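Postholm Handling Group - research thread on learning to handle soft goods from human demonstration. A summary of the method and of our first result follows.

1/ Clothing and household fabric remain difficult for robots. A box keeps its shape when it is lifted. A jacket does not, and neither does a net bag. Most of our work at Postholm over the past year has dealt with that single difficulty.

2/ Our approach begins with people. A demonstrator holds a gripper in one hand and uses it to do ordinary laundry tasks at a table. A camera mounted on the gripper records each movement from close behind the jaws. No robot arm is needed at this stage.

3/ The recordings are then used to train a control policy, which is later run on an arm fitted with the same type of gripper. The policy sees the task from the viewpoint the demonstrator's gripper had. This shared viewpoint is the main reason for the design.

4/ Garments with several layers and attachments are of special interest to us. Fleece bunches under light pressure. Hoods, seams and drawstring hardware change how the fabric moves once it is held, and a grasp that works on a flat towel may fail on all of them.
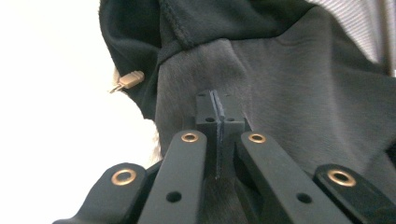 5/ For this reason we label each approach separately from each grasp. The approach ends when the jaws first touch fabric. The grasp ends when the fabric is secured or when the demonstrator opens the jaws to try again. Second attempts are kept in the training data and marked as such.

6/ Keeping them was a deliberate choice. In early trials we removed every missed grasp, and the resulting policy had no useful response when it missed. It would continue the lifting motion with nothing in the jaws. Policies trained with the second attempts included were far more likely to return to the fabric.

7/ The present study compares two labeling schemes. The first, which we call Ulstead, marks only the start and end of a whole task. The second, Ebihara, divides each task into five stages: approach, contact, grasp, move and release. Both schemes were applied to the same recordings.

8/ The result, in brief: the Ebihara scheme gave better performance on garments and on mesh items. On flat cloths the two schemes could not be told apart. We consider the second finding as important as the first, as detailed labeling takes a good deal of staff time and should be reserved for tasks that benefit from it.

9/ The gain was clearest at the moment of contact. With whole-task labels, the policy tended to close the jaws too early, before there was enough material between them. With stage labels, it moved slightly deeper before closing. This one change explains most of the difference between the schemes on thick fabric.

10/ Mesh behaves differently. It slides against itself and gathers readily, so a small pinch can draw in a large amount of material. That helps with lifting. It also makes it harder to control where the opening of a bag ends up, and placing a garment inside depends on the opening. 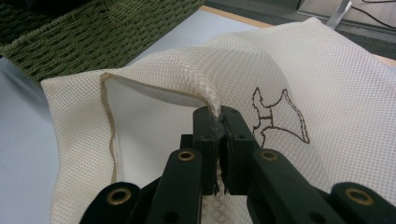 Is a gathered grasp on mesh treated as a success in the study?

It is treated as a success for lifting only. For tasks that involve the mouth of the bag, the grasp must also leave the opening wide enough for the next item. The two outcomes are scored separately, and the written report lists them in separate tables.

11/ A word on the limits of the work. All recordings were made at table height with good lighting. We have not tested the method on items piled in a deep container, on damp fabric or on anything that must be handled above shoulder level. Readers should not assume that the result carries over to those settings.

12/ The demonstrators were also members of our own staff, and most had used the gripper before. People new to the tool move more slowly and pause more often. We do not yet know whether their recordings would train a better or a worse policy, and a separate study on this point is being prepared.

13/ One practical finding for other laboratories: check the timing between the camera and the jaw-position sensor before every session. A small delay between them is hard to notice during recording, yet it shifts the contact label and weakens the very stage where our method gained the most. We lost part of our January recordings to this fault and had to repeat them.

14/ The labeling guide is now in its second version. The main change concerns the border between contact and grasp, on which our reviewers disagreed most often. The new wording asks them to mark the grasp at the first moment when the fabric moves together with the jaws - the earlier wording relied on jaw position alone.

15/ Work continues under the Mititz project, which will apply stage labels to longer tasks such as sorting, bagging and hanging. We will also examine whether the stages can be marked by software, with human review limited to uncertain cases. Groups that wish to receive the labeling guide may write to the Postholm project office.

Recent from Postholm Handling Group
Labeling guide, second version: summary of changes
Mititz project: scope and planned tasks
Checking camera and jaw-sensor timing before a session
Flat cloths and whole-task labels: a short note
Call for comments on the scoring of mesh items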